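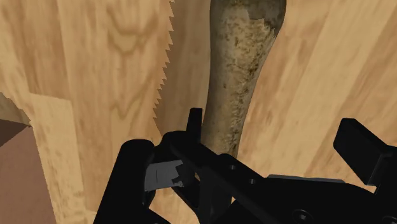
Flondano writes grasp planning and perception software for robot arms. We started because we'd bought other people's and spent too many weekends finding out what it did on a real bench. Most of our development is done in simulation, and we don't trust simulation much. Look at the shadow beside the long speckled object: its edge is a row of saw teeth, and the thing casting it has a smooth outline. A vision model trained on enough of that can learn the teeth. So our renders are for catching planner bugs, and we don't quote success rates from them.

## What we make

**Pliletti** is the planner. It takes a depth image and a gripper model and gives back ranked grasps, or none. Customers sometimes ask us to switch off the "none" answer. We won't.

**Odine** is the logging and replay tool. It keeps every input the planner saw, so a failed pick can be run again at your desk. It was an in-house script for two years and parts of it still look that way.

We don't sell arms, and we don't have a general-purpose anything. If a supplier tells you their software handles any object in any light, ask to bring your own objects on Tuesday and see what colour they go.

## Who we are

There are 9 of us. Carla Rizk runs the company and answers most of the sales email, usually with more questions. Pranab Jayawardena leads planning. Sibusiso Mtshali and Petronella Mthembu look after perception and calibration, and Siyabonga Visser keeps the test benches and the build going.

## How we test

Each release runs through 700 recorded picks in Odine, then 20 shifts on hardware at our Robles workshop. Failures go in the release notes, with the logs attached. A few prospective customers have read them and gone elsewhere, and we'd still sooner they read them first.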